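Catalog > Workroom furniture > Sorting and packing tables > Vestano

Vestano packing table, fixed height
Maker: Jurberg
5 min read

The Vestano is a fixed-height standing table for sorting, checking and packing small goods. It is sold as a top, two end frames, one rear crossbar and a bag of fasteners. Drawers, risers and lamp posts are ordered separately.

Working height is 900 mm with the feet fully screwed in. The feet are for leveling only and should not be used to gain height. If a taller table is needed, order the leg extensions, which replace the lower section of each end frame.

The top has a matt white finish. Gloss white was offered on earlier tables and has been dropped from the range, as it threw glare from overhead lights onto glossy labels and sleeves. Gloss tops already in use can be swapped for matt without changing the frames. The hole pattern is the same.

Rated load is 90 kg, spread evenly. The rating applies to the assembled table standing on a level floor with the rear crossbar fitted. It does not apply to the front edge alone, and a vise or press should not be clamped there. Sitting on the table voids the warranty on the end frames.
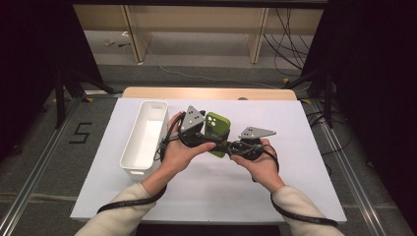 One buyer writes that the table went into a mail room with a sloping floor, that the feet on the low side ran out of thread before it sat level, and that a hard rubber pad under each of those two feet fixed it. The buyer would have liked a longer foot in the box.

Jurberg does not supply a longer foot for the Vestano. Hard pads are acceptable if they are wider than the foot and do not creep under load. Soft pads are not, as they let the end frame rock and the crossbar bolts then work loose.

Surface care

Wipe the top with a damp cloth and mild dish soap. Dry it afterward, in particular along the joint between the surface and the edge strip. Marker ink comes off with rubbing alcohol on a cloth. Do not pour alcohol straight onto the top. Acetone dulls the finish permanently and the dull patch cannot be polished out.

Cutting on the bare top will mark it. For work with a knife, use the Prudari cutting mat, which is sized to leave a margin at the front and sides. The mat should be lifted at the end of each week and the surface under it wiped. Grit caught under a mat does more damage than the knife would have done.

Packing tape left on the surface for a long time may leave a residue. Remove it with vegetable oil, then soap. Colored silicone, soft vinyl and some rubbers can stain a pale surface when left in contact with it in a warm room. Goods made of these should be stored in trays or bins between shifts.

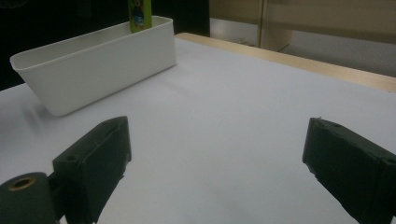 Assembly

Two people are needed to turn the table over. One person can do the rest.

1. Lay the top face down on a clean blanket. Check that the threaded inserts are clear of packing dust.
2. Place the end frames with the slotted side facing in. Start all bolts by hand before tightening any of them.
3. Fit the rear crossbar. The stamped end goes to the left as seen from the front of the finished table.
4. Tighten with the 5 mm hex key supplied. Work from corner to opposite corner. A power driver will strip the inserts and is not covered by the warranty.
5. Turn the table onto its feet. Do not drag it on one end frame.
6. Level it front to back first, then side to side. Lock the foot nuts.

Retighten the crossbar bolts after the first week of use. After that a yearly check is enough. Tables that are moved often should be checked after each move.

A stripped insert can be replaced. The old one is backed out with a larger hex key and the new one is set with wood glue, left overnight. Spare inserts are sold in bags and the part number is printed inside the lid of the fastener box.

Bins, risers and dividers

The rear edge is drilled for the Dewulf riser, in the short or the tall version. The short riser takes a row of open bins and a label printer. The tall riser adds a shelf above that and needs the wall bracket. Neither riser changes the load rating of the table. The weight of the riser and its contents counts toward the total.

Loose bins stand directly on the top. Bins with a ribbed base slide more easily than flat ones and may need a strip of drawer liner beneath. Place them to the side of the working area so that the front edge stays open to the forearms.
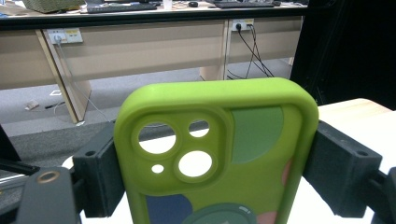
Can the table be joined end to end with an older Vestano?
It can, if both have square end frames. Use the joining plate and set the feet before bolting. Tables with the rounded end frame have to stand free, and a gap should be left between them so the edge strips do not rub.

A joining plate fits under the tops and does not show from above. Order one plate for each joint. The bolts from the table kit are too short for this use, so keep to the ones packed with the plate.

The cable tray hangs from the rear crossbar and clips on without tools. It is open at both ends. Power strips should be fixed inside it with the straps provided, sockets facing the rear. Cables run to the front of the table should be held under the top with adhesive clips, spaced closely enough that they do not sag into the knee space.

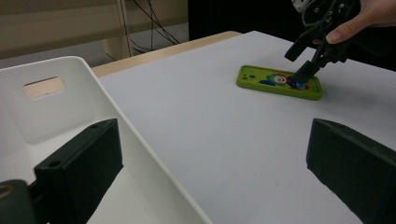

Where a scale is used, stand it over one of the end frames. The middle of the top gives slightly under load and a sensitive scale will drift as goods are moved around it. Zero the scale again after any change in the bins.

Delivery and returns

The table ships flat in two cartons. Allow some 7 working days for standard sizes. Tops cut to order take longer, and the date is confirmed in writing once the drawing has been approved.

Check the corners of the top before signing for the delivery. Corner damage must be noted on the driver's sheet. Cartons should be stored flat and indoors. Let the top reach room temperature before assembly in winter.

Standard tables can be returned unassembled in the original cartons. Tops cut to order cannot be returned. Replacement feet, nuts and hex keys are sent free of charge for as long as the table is under warranty.

Prices for this range are reviewed each April. Page last revised Sat 1 October.

Contact | Copyright Jurberg | Back to top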